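Notebook, February 19, 2025
Flasetti gripper trial, wire basket picks 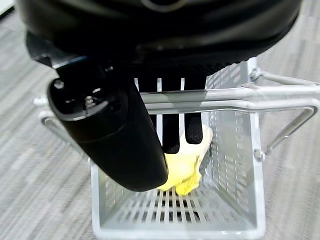 Second morning with the loaner kit and I'm warming up to it! Soft stuff is what I care about, so it's all crumpled yellow things and the wire basket until lunch. Run 107 went in with the force setting at 6 – the manual wants higher, I don't. Mesh pads are my favorite bit so far (spares are $518 a set, ouch). Abelardo Pacheco wants the Dirnach quote next to this one before we sign anything, and the loan ends in May. Still to do: ask Flasetti about pad wear.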